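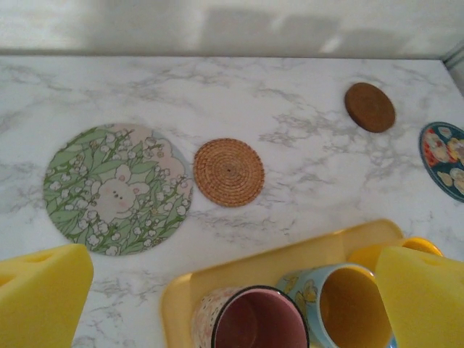 From: Hryhorii Bondarchuk
To: Vestetcombe Local History list
Date: 3rd March
Subject: Re: The Grolletside branch and the missing halt

Illia Kuzmenko wrote:

> I've been going through my grandfather's papers again and he mentions
> getting off the train at "the Farnville stop" when he was a boy, and
> walking up to the mill from there. I can't find a Farnville station on
> any map I own. My aunt says it was only a platform and that it closed
> before the rest of the line did. Does anyone on the list know where it
> was, and is there anything left to see? I'd also like to know whether
> the mill had its own siding, as he talks about wagons being pushed by
> hand.

Illia,

Your aunt is right. It was a halt and not a station, and it doesn't appear on most maps because it was never in the public timetable for long. It was put in for the mill hands and for the first years only the early morning and evening trains called there. Later on the midday train would stop if you told the guard at Vestetcombe.

The platform was on the north side of the line, a short way past the lane bridge as you come from Vestetcombe. It was built of old sleepers with cinders on top and it had a lamp and a nameboard. There was no shelter. My mother used it and her main memory was of standing in the rain.

As for what's left, not much. The bridge parapets are still there on both sides of the lane, though the deck has gone. If you go up the bank on the north side there is a flat strip about the length of a carriage, and that is where the platform was. It's badly overgrown in summer. I went in July once and couldn't get through for brambles, so I would go now, before everything comes up. Wear boots - the ditch at the bottom doesn't drain.

The mill did have a siding. It left the branch on the Grolletside side of the halt and ran down behind the drying sheds. I paced it out years ago from the gatepost to the far wall and made it 385 yards, but I wouldn't swear to that. Engines weren't allowed past the gate because of the curve, so wagons were taken the rest of the way by a horse, or by men with pinch bars when the horse was wanted elsewhere. That would fit with what your grandfather says.

Two things I'd like to ask in return. Do his papers give a year for the walk to the mill? I have the halt open until the spring before the big flood, but I only have that from one person and would be glad of something in writing. And does he say anything about a second siding? There is a kink in the field boundary beyond the sheds that I have never been able to explain.

The county record office has a plan of the mill yard. When I last looked it was bundle 679, and you need to ask for the outer folder as well or they only bring up the deeds. It took me 3 visits to find that out. The plan shows the gate and the weighbridge but stops short of the running line, so it won't settle where the halt was.

I have a few tickets and a copy of one working timetable if you would like to see them. They don't scan well, so it would be easier to bring them to the next meeting.

Hryhorii

PS. Whoever asked last month about the goods shed at Grolletside, it was brick. The timber one was at Vestetcombe and was pulled down when they widened the road.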